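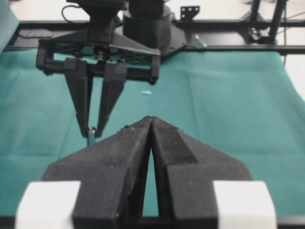 Re: Impermeabilização da galeria poente, troço entre os poços 3 e 4

De: Zulmira Quintela
Para: lista Obras Subterrâneas
Assunto: Re: Impermeabilização da galeria poente, troço entre os poços 3 e 4

Casimiro,

Respondo por partes, com o que ficou acertado na reunião de fevereiro e o que vi nos desenhos da última revisão.

Casimiro Barroso escreveu:
> Boa tarde a todos,
> Estamos a preparar a betonagem da abóbada da galeria poente e
> continuo com três dúvidas. A primeira é se a membrana Flulel vai
> até à soleira ou termina na junta dos hasteais. A segunda é a
> sobreposição nas soldaduras, porque o caderno de encargos diz
> 90 mm e o desenho de pormenor diz 100 mm. A terceira é quem
> trata dos drenos longitudinais, se nós ou a Celtasia.
> Precisava disto antes de encomendar o geotêxtil.
> Cumprimentos,
> Casimiro Barroso

Membrana: termina na junta dos hasteais, ligada ao dreno longitudinal. A solução com envolvimento completo foi estudada para o troço debaixo da avenida e abandonada quando se confirmou o nível freático abaixo da soleira. Entre os poços 3 e 4 mantém-se a solução drenada. Na transição para a estação há uma barreira transversal, que consta do desenho de pormenor e que não pode ser esquecida na encomenda dos perfis.

Sobreposição: vale o desenho, 100 mm. O caderno de encargos é anterior à mudança de fornecedor e o valor de 90 mm vinha da ficha do produto antigo. Já pedi ao projetista uma nota de esclarecimento para ficar no processo. Até lá, trabalhem com 100 e registem os ensaios de pressão de ar de todas as soldaduras duplas, com a identificação do pano.

Drenos: o fornecimento é da Celtasia, a colocação é vossa. As caixas de visita ficam com a Celtasia nos dois casos. Se houver interferência com a vala de cabos no pk 1+210, falem com a Shiferaw antes de cortar tubo, porque o traçado dos cabos foi alterado e a planta que está no estaleiro ainda é a antiga.

Quanto ao geotêxtil, o que está aprovado é o de 800 g/m2. Vi na vossa lista de materiais uma referência a um mais leve da Jellik, que só serve para os taludes do emboquilhamento. Corrijam antes de enviar.

Falta ainda a regularização do betão projetado. Na última visita havia pontas de pregagens por cortar na zona da abóbada, do lado do poço 4. Enquanto não estiverem cortadas e cobertas com argamassa, a fiscalização não liberta a superfície.

Se alguém na lista tiver a versão assinada do plano de ensaios, agradeço que a envie. A que tenho não traz a última página.

Cumprimentos,
Zulmira Quintela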